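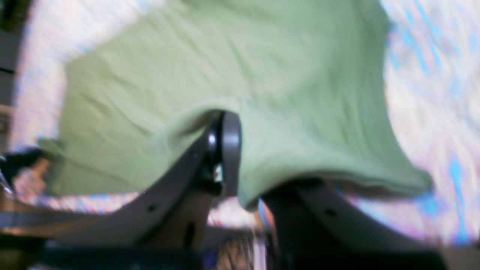
Light green fabric, slightly wrinkled

keane_k
Does a warm wash set creases in cotton? Mine come out of the drum worse at high spin.

mamta.p
Spin does it, plus overloading. Drop the speed and take the load out within 5 minutes.

tarun_ag
Disagree on spin. Low spin means longer drying – and stiffer cloth on the line. I fill to 70 percent and leave the speed alone.

mamta.p
Stiffness is hard water. Separate problem.

keane_k
Water is hard here, up to 20 grains. Will try the smaller load first, same spin.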